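Reading time: 5 minutes

We use cookies to remember your settings. By continuing you accept our cookie notice.

Flivison releases planner update for clear plastic and narrow drawers

8 March 2026

Flivison has published a new version of Solanki, its planning and perception software for two-finger grippers. The main change concerns a task which is easy for a person and still difficult for a machine: to open a small transparent drawer, to take it out of the cabinet, and to put it back in the correct cell.

The update is free for the groups which already use Solanki. It can be downloaded from the company's site together with the training data, and this data is the larger part of the package. It contains 1,115 recordings of drawer handling, made with hand-held grippers. Of these, 192 were set apart for testing and were not used in training.

Clear plastic causes trouble for the software in more than one way. A depth sensor often looks through the wall of the drawer and reports the distance to something behind it. A normal color camera does better, but it meets reflections, and a reflection moves when the camera moves. The earlier version of Solanki sometimes took a bright spot for the front edge of a drawer, and then it closed the fingers in the wrong place.

The new version does not try to build a full 3D model of the drawer. It looks first for the parts which are not transparent, such as the frame of the cabinet, and calculates from them where each drawer should be. Only after this does it search for the edge of the plastic. If the two results do not agree, the planner stops the arm and asks for another view from a different angle.

Kidus Kahsay, who leads the perception work at Flivison, explained that the idea came from watching the old version fail. The program was almost always right about the cabinet and often wrong about the drawer, he said, so it was natural to let the cabinet speak first. He added that a strong color on the frame is a great help, and that results with a fully transparent cabinet are still poor.

The second part of the update is about control. When a drawer is pulled along its rails, it can only move freely in one direction. A small error in the angle is enough to make it stick. Solanki now allows the wrist to give way a little to the sides while it stays firm in the direction of the pull. Users can set this softness in five steps, and the company recommends to begin in the middle.

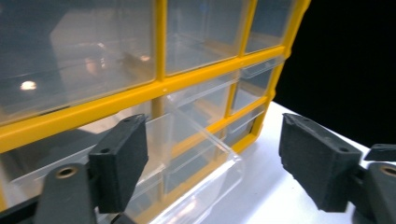
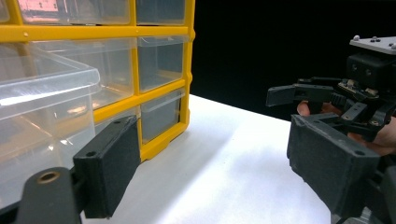

Clear drawers pulled out of a yellow-framed cabinet, seen from the camera on a hand-held gripper.

Anoma Patwary is less convinced by the new method and thinks that it moves the difficulty to another place. In her view, a planner which trusts the frame so much will have problems as soon as the cabinet is pushed a few millimeters during the work, and with a light plastic cabinet this happens all the time. She would prefer that the software checks the position of the frame again after each contact. She also asked why the release notes give one success rate for all drawers together, although a wide drawer and a narrow one are very different tasks.

Flivison answered that the second point is fair and that separate results will be published. On the first point, the company says the position of the frame is already checked again, but only after a drawer has left the cabinet completely. To check more often is possible — there is a setting for it — but it makes each movement slower, and most users have left it off.

A trial version was given to Jirnenau in January. The team there sorts small spare parts and has used Solanki for opening drawers, while a person still put them back. Over the trial they ran 274 full cycles with the new planner, each one including the return of the drawer. According to Bontu Wako, who looked after the trial, pulling out is now the easy half. Putting back remains the place where most of the stops happen, mainly when the rear end of the drawer meets the rail from below and the planner needs a second attempt.

Wako also had a practical wish. When the planner stops to ask for another view, it writes a number code in the log, and the operator must search for this code in the manual. In the next version the message should be in words, she said. Flivison has put the request on its list, without a date.

The new version also brings some smaller changes. The calibration tool can now be used without the arm being switched on. The viewer for recordings lets the user mark the moment of first contact by hand, and these marks can be exported as a simple text file. A fault which made the left and right finger change names after a restart has been corrected. Groups which wrote their own script to work around this fault should remove it before they install the update — otherwise the names will be changed twice.

Older recordings can still be opened, but they must be converted first. The conversion tool is in the same package and keeps a copy of the original files, so there should be enough free disk space before it is started. Recordings made with the Bodanitz file format are supported for reading only.

The next work at Flivison will be on drawers which are already full. At present the planner assumes that the weight inside does not move, and with loose screws or beads this is not true. Kahsay did not want to promise when this part will be ready. The group is first collecting recordings with different contents, and it accepts material from outside if it comes with the calibration file.

Contact | Copyright 2026 | Back to top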